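Postcard and matchbook scans from roadside casinos, mostly Nevada, some Atlantic City. Cleaned up from the Bunell dump. README is a work in progress -- sorry.

# bunell-casino-ephemera

Front + back scans of casino postcards, matchbooks, drink tokens, a few keno slips. Transcribed by hand. Started as a finding aid for the Bunell boxes, then Aurelia Vlad wanted the text searchable, so now it's a dataset.

## What's in here

- `cards/` -- postcards, front and back, TIFF
- `matchbooks/` -- opened flat where the staple was already gone. Otherwise closed, outside only
- `tokens/` -- both faces. Lighting is uneven, brass ones are the worst
- `keno/` -- 7 slips, thats all we have
- `text.csv` -- transcriptions, one row per side
- `places.csv` -- casino name, town, years open if known

Everything scanned at 600 except the first batch of matchbooks. Those were done before we agreed on settings. Rescan someday.

## Columns in text.csv

| column | notes |
|---|---|
| `item_id` | matches the file name, no extension |
| `side` | `f` or `b` |
| `printed` | printed text, line breaks as `/` |
| `written` | handwriting, blank if none |
| `postmark` | month and year only, when legible |
| `conf` | 1 to 5, 5 is sure |

`conf` is for handwriting only. Printed text was checked twice so it doesn't get one.

## Names

Casinos changed hands constantly. We use the name printed on the item, not the later one. If a place had two names in the same decade it gets two rows in `places.csv` and a shared `site_id`. Don't merge them!! Someone did in June and it took a whole evening to undo.

"Club" vs "Casino" on the same building -- follow the item.

## Privacy

Street addresses on the mailed cards are blacked out in the scans and written `[addr]` in the text. First names left in. Surnames cut to an initial. If you spot one we missed, open an issue and dont paste the name in it.

## Known problems

- around 200 postmarks unread. Smudged or cut off by the stamp
- Dumitrescu album cards have glue shadows on the back, OCR hates them
- Postamico export used semicolons, some may still be hiding in `printed`
- token diameters are missing for the Vunia lot

## Using it

Fine for teaching, research, your own website. Credit the Bunell boxes. Card artwork may still belong to the printer, so check before you sell anything with it on.

Fixes welcome. Small pull requests please, one folder at a time, and keep `item_id` as is.
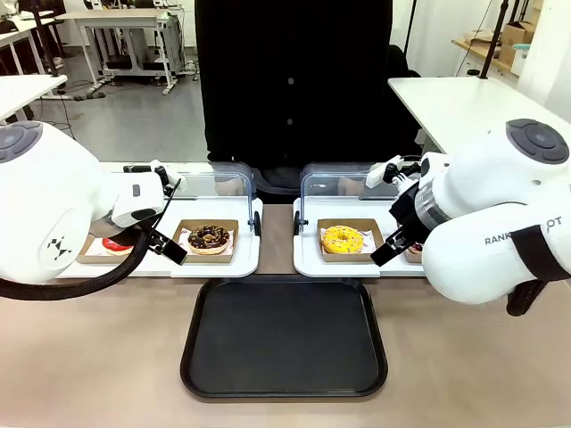 Run `check_ids.py` before you push -- it only looks for orphan rows and duplicate sides, takes a few seconds. New items go at the bottom of the csv, don't re-sort.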